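Continuo sem acreditar no método das duas caixas

Há uma moda nova nas conversas de escritório, e é a de "destralhar" a mesa comum. Começou em agosto, quando alguém da Prudance mandou uma mensagem com uma ligação para um artigo da Funo sobre o método das duas caixas: numa fica o que se usa todas as semanas, na outra o que se há de decidir depois. Ao fim de um mês deita-se fora a segunda sem abrir. Simples, diz o artigo. Desconfio sempre de coisas simples que precisam de 400 linhas para se explicarem.

O Sang-wook Ryu, que partilha a sala connosco, ficou entusiasmado e comprou logo as caixas. Custaram mais do que tudo o que lá pusemos dentro, mas adiante. O meu problema com isto é outro: a mesa grande nunca esteve desarrumada por falta de caixas. Enche-se porque toda a gente pousa ali o que traz na mão quando entra, e amanhã vai pousar outra vez. Sacos de plástico, pacotes a meio, garrafas que ficam semanas à espera de dono. Quem pousa não é quem arruma, e o artigo não tem uma palavra sobre isso.

Ainda assim fiz a experiência, para depois não me dizerem que critico sem tentar. Uma tarde, depois das cinco, comecei a separar. A primeira dificuldade apareceu logo: o que é "usar todas as semanas"? Um saco amarrotado usa-se? Serve para levar outra coisa, portanto em teoria sim. O Sang-wook dizia que ia tudo para a segunda caixa, eu dizia que ia tudo para o lixo, e passámos mais tempo a discutir do que a arrumar.

Também experimentámos a aplicação da Pevau, que promete catalogar tudo o que se tem em casa ou no trabalho. Desisti na terceira fotografia. Se tenho de dar nome e categoria a um pacote de plástico para decidir se o guardo, o pacote já ganhou.

Onde dou alguma razão ao método é no gesto de tirar as coisas do monte e olhar para elas uma a uma.
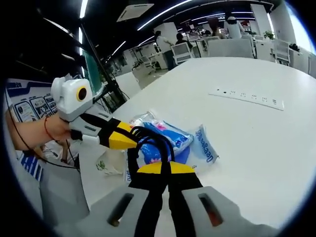 Com tudo amontoado, o olho passa por cima e já nem vê. Peça a peça, é mais difícil fingir que um saco transparente todo engelhado tem futuro. Mas para isso não preciso de caixas, nem de um mês de espera, nem de artigo nenhum. A minha avó fazia o mesmo com a gaveta da cozinha e chamava-lhe limpar a gaveta.

A segunda caixa, entretanto, está debaixo da mesa do Sang-wook. Diz ele que o mês ainda não acabou. Perguntei-lhe se sabia o que lá está dentro e respondeu que essa é precisamente a ideia. Vou esperar para ver se a deita fora fechada, mas apostava um almoço no Jacobs em como a abre primeiro.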